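Running the clothesline station at an open day

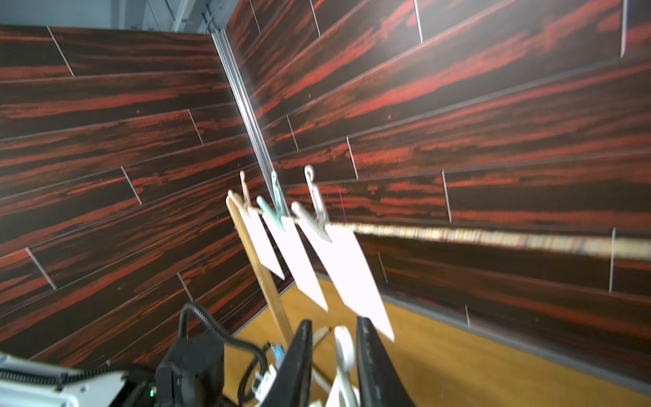 Reading time: 1 min

These notes cover the clothesline demo as we ran it at the Braltden open day. They assume the arm is already homed and the wrist camera is streaming.

Setting up

Tie the twine to the wooden stick first, then run it out to the right. Pull it taut by hand. A slack line swings when the fingers touch it, and the wrist view blurs.

Hang the paper cards with one clothespin each. We use pink, mint green and light gray so the operator can call a card by color. Vary the card sizes – visitors ask about that, and the grasp height changes with each one.

Approach

1. Start with the gripper low and the fingers open.
2. Move in until the target card is between the fingertips.
3. Close at 50 percent speed. Full speed creases the paper.
4. Pull down, not toward the arm. The stick tips easily.

Keep the motor cable in a loop with some play in it. Oana Rusu had it snag twice during setup at Vullovholm.

With visitors present

Talk through step 2 and stay quiet for step 3. If a grasp fails, open, back off and repeat from step 1. Do not reach in to straighten the card until the arm is paused.

Settings are stored as profile 137. Send corrections to Torbjørn Berge before the September session.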